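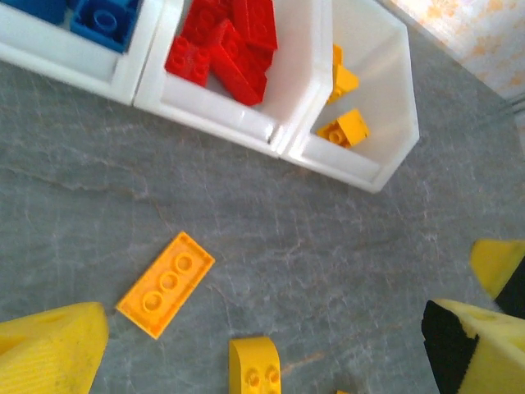

Last changed: December, by Rima Khoury

Section 4: Getting the Ulano audio guide ready for the Unstead pass road

I've driven this road more times than my brakes would like, and the guide works best if you set it up before you leave Luik. Signal gets patchy after the last gas station and stays that way until the summit.

1. Open the app and tap Routes, then Movuden to Unstead. If you're starting at the Unstead end, flip the direction with the arrow at the top. I forgot once and heard the whole story of the summit chapel while parked at the ferry dock!

2. Tap Save for Offline. The download can take up to 20 minutes on hotel wifi, so I usually start mine over breakfast.

3. Turn on location and choose Always. With the other setting, the guide goes quiet when your screen locks.

4. Connect the phone to the car and play the test clip. Set the volume now (a bit louder than feels right, as the tunnel section is noisy).

5. Pick your stops. I'd keep the waterfall pullout and the old toll house, and skip the lower overlook if you're in anything bigger than a van.

Note: The summit sits at 3000 feet, and the weather up there has its own ideas. Check the road status page the same morning, even if it's sunny in Luik.

Caution: Don't touch the phone while you're moving. If a clip starts late or repeats, let it play and sort it out at the next pullout. The bends come one right after another and there's no shoulder on the valley side.

Caution: Buses get the inside line on the tight turns. Pull in and wait for them, even when the guide is chattering away about the view.

If the guide loses its place, park somewhere safe, close the app, open it again and tap Resume. It picks up at the nearest stop. For the drive back down, go to Section 5.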